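4.2 Cable substitution under blind conditions

Claims that a network cable changes the sound of a streamer rarely survive a level-matched trial, and we saw little reason to expect the Rikier cable to be different. Llorente's earlier listening tests used 14 subjects, all of whom knew which cable was connected.

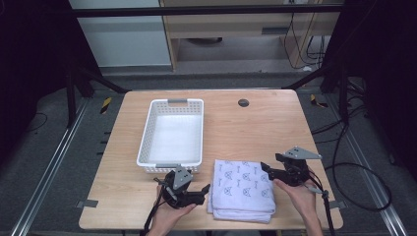
Figure 3. Tabletop with basket, folded cloth and two hand-held grippers.

We ran 400 blind trials on the Jarenora player. Correct identifications did not depart from chance in any session, and the one listener who did well on Thursday fell back when retested. McKinnon blames fatigue. Perhaps, but the same listener had asked for longer sessions.
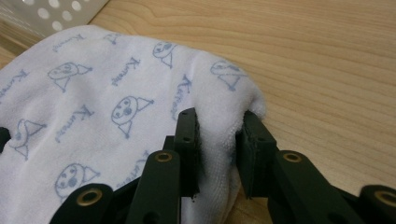 Figure 4. Gripper jaws holding a fold of towel.

Measured jitter at the converter output was the same for both cables within the limits of our analyzer. A smaller effect could still exist. Whether anyone could hear it is a separate question, and the maker's own notes offer no data on either point.

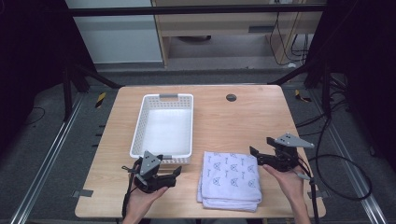 Jarkthorpe, February

The second site repeated the procedure with four listeners and a different switch. Rivadeneyra set the levels and kept the key. Scores again stayed near chance, though the group is too small to carry much weight alone.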